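Toy donut

By Yvette Vachon
Updated in June
5 min read

A toy donut is a small model of a ring-shaped or filled pastry, made for pretend play, for sorting and counting games, or for display. It belongs to the larger family known as play food, which also takes in toy fruit, bread, eggs, pizza slices and cuts of meat. Toy donuts are sold singly, in boxed sets, and as part of larger bakery or café sets that come with plates, trays, tongs or a cash register.

Materials

Toy donuts are made of wood, felt, crocheted yarn, hard plastic, soft foam, silicone and rubber. Wooden ones are usually painted on top and left bare or painted a pale color below. Felt ones are stuffed and stitched, with the icing sewn on as a separate layer. Foam ones of the slow-rising kind, often called squishies, are closer to a desk toy and are frequently scented. The scent tends to fade, and sellers' claims about how long it lasts should be read with some care.

Claims about material deserve the same caution. Listings use "natural," "eco" and "food-grade" freely, and the last of these says little about an object that isn't meant to touch food. A buyer who wants to know what a toy donut is made of is better served by the safety label than by the front of the box.

Design

Nearly all toy donuts follow one plan: a pale or tan base that stands for the dough, and a colored top that stands for the glaze. The line between the two is often wavy, to suggest icing that ran before it set. Decoration on the top falls into a few common kinds.

Plain glaze is a single color, most often pink, white or brown. Drizzle is a set of thin lines laid across the glaze in a darker or lighter shade. Sprinkles may be painted, molded or stuck on, and the stuck-on kind comes loose with handling. Filled donuts, which have no hole, are less common in toy form, perhaps because without the hole they are easily taken for buns.

Color is where toy makers drift furthest from the bakery. Peach, salmon and lavender tops turn up in toy sets far more often than they do behind a shop counter. It's sometimes said that these shades are chosen to help children learn colors, but they also happen to match the pastel furniture and bedding sold in the same catalogs, and that explanation is at least as likely.
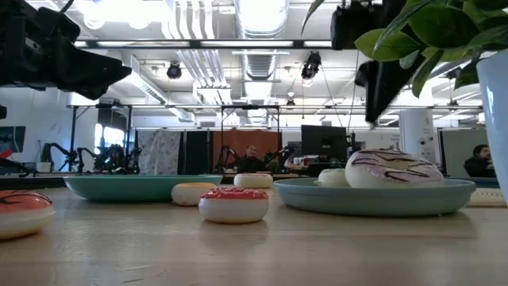 Toy donuts with glazed, drizzled and sprinkled tops, and two shallow plates, on a light wooden tabletop.

Size and scale

There is no standard size. Some toy donuts are close to the real thing, while others are small enough to sit in a child's palm. Sets are often mixed, with one or two large donuts among several small ones, and donuts from different makers rarely match. The mismatch doesn't seem to bother children much. It does bother collectors, who sort pieces by scale and can be strict about it.

Plates and other tableware sold with toy donuts are usually out of scale as well. A single large donut may cover most of a plate meant to hold several. Many households skip the toy plates and use ordinary shallow ones, which are easier to set things down on and easier to replace.

History

The history of the toy donut is poorly recorded. Play food in general is old, and painted plaster or wooden dishes were made for dollhouses long before plastic was in use. When the donut joined them is unclear. Several makers have claimed to be first — Grurketti and Hallari among them — and neither claim has been backed by anything stronger than an undated catalog page.

The collector Joaquim Nogueira has tried to settle the question by listing every toy donut he could find in print. His index runs to 888 entries from 358 sets. It's the fullest list available, but it leans heavily on mail-order catalogs and leaves out homemade toys altogether, so it can't show much about what children were playing with before those catalogs appeared. Nogueira counts color variants as separate entries. Feven Admasu, who reviewed the index for a collectors' newsletter, argued that doing so makes the donut look more popular than it was.

A figure of some 4,000 different designs is often repeated online. No source has been found for it.

Use in play

The usual game is a shop or café. One child sells, another buys, and the donuts move between a tray, a plate and a customer. Toy donuts are also used for matching (by color or topping), for simple sums, and for stacking on a peg, where the hole makes itself useful.

Packaging often states that such games build social skills, number sense and hand control. Handling and sorting small objects does call for hand control, and in that narrow sense the claim is fair. The broader promises are harder to support. A trial by the play researcher In-ho Pyo had 19 children and no comparison group, yet it's quoted on the boxes of at least two brands, Tsegaye and Filisach, as though the matter were closed. Pyo's own write-up called the result "a reason to look again."

Safety and care

Small toy donuts, and any loose sprinkles, can be a choking hazard for children under three. Lifelike or scented ones are a particular worry, as young children may try to eat them. Painted wood should be wiped with a damp cloth and never soaked. Hard plastic can be washed by hand in warm soapy water. Felt and yarn should be spot cleaned, whatever the tag says about a gentle cycle.

See also: play food, toy kitchen, tea set, squishy toy

Comments

Meron Seyoum
The stacking part is right but the peg has to be thin. Ours came with one so fat that half the donuts wouldn't go on it.

pastrydrawer
I have two of the Hallari catalogs and one does have a date, it's penciled inside the back cover. Could be anyone's handwriting I suppose.

Yvette Vachon
Thank you, I'd like to see that page. A penciled date won't change the article for now.

Ruthie K.
Filled donuts with no hole ARE in the old bakery sets, we called them the potatoes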